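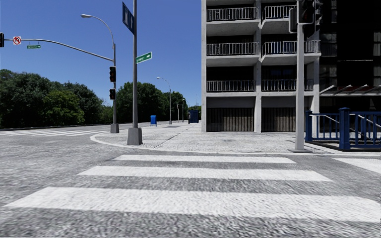 The Ulau trial ran for 50 days, and I was the one Hermans picked to sit with it, mostly because I had carried mail for most of my life and nobody else in the warehouse wanted to spend the winter in front of a screen. Vakora sold it as a practice town for delivery robots. You gave it your cart's wheels and weight and eyes, and your cart learned its manners in there before it ever met a real curb or a real dog. The town was called Drandstead, and it had a corner I got to know better than my own kitchen, with the wide white stripes going over to the sidewalk, the no U-turn sign hanging out over the road, and a blue mailbox back along the curb that I looked at, I'm a little ashamed to say, with great professional interest.

My job was to write down what I thought. The boss wanted a yes or a no by the end of the trial, and he wanted it on one page, which shows you how well he knew me. The service was $1,760 a month, and for that kind of money he said he would like to hear from someone who had walked.

So I watched our cart cross the street. It had the body of a picnic cooler and, in the beginning, the nerve of one. It would roll up to the first stripe in January and sit there thinking while the counter in the corner of my screen ticked along, and I would lean forward in my chair and say, "Well, go on, sweetheart," as if it could hear me through the glass.
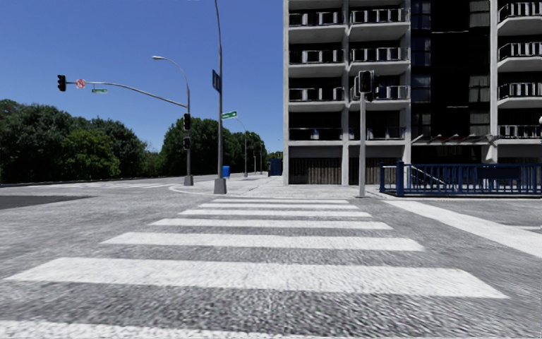 It took 289 tries before I stopped holding my breath. I know the number because the program keeps it for you, and because I had promised myself a piece of pie when the day came. The cart waited, looked, went straight across and tucked itself up onto the corner as neatly as you please, and I had my pie (cherry, from the place by the bus depot) and wrote in my notes that the crossing lessons were worth having.

I wrote down the complaints too, because I'd been asked to be fair. The menus were small and gray and hard on old eyes. Changing the weather meant going through four different pages, and then you had to start your route over from the beginning. And the help line put me on hold with a flute.

But then there were the evenings. After the day's routes were done, the program would let you send the cart wherever you liked, and I got into the habit of staying late and just going along with it. My wife used to walk with me on Sundays, back when there was a wife and a Sunday to speak of, and she always had to stop at every pay phone and feel in the slot for change. She had found a silver dollar in one before we were married and never gave up on finding its sister.
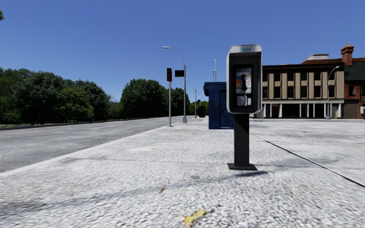

I parked the cart there one night and left it longer than I should have. There was no button for checking the slot. I looked through all the menus, even the gray ones, and then I did a foolish thing and called the help line, flute and all, and asked the young woman who answered whether anything could be put in it. She was quiet a moment and then asked me if this was affecting the performance of my unit. I said no, it was only a question. She said she would write it up as a request.

The next week they sent us a new version with a list of changes as long as my arm. I read all of it. Better curbs, bigger menus (thank you), 300 more routes. Nothing about the phone, naturally, and I felt silly for having looked.

We used the new version to work on the cobblestones, which gave our poor cart no end of trouble. It shivered. It drifted. It seemed to think that every stone was a separate decision.

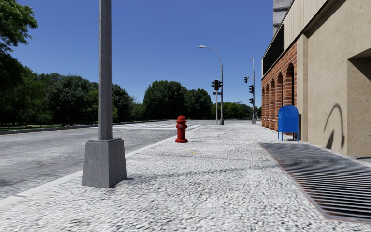
I set it a route between the hydrant and the long grate by the wall, and I told it what I used to tell the new carriers, to look where it wanted to end up and let its feet sort out the rest. By the last morning it was going straight on down to the crossing as though it had a pension to collect.

I turned in my page on Thu 9 June, long after the trial was over, and it was three pages. I said yes. I said the price was high, the lessons were good and the flute ought to go. The boss read it standing up, and when he got to the end he asked me why I had put down a pay phone under "features wanted."

I told him it was for a customer, and he signed it and went to lunch.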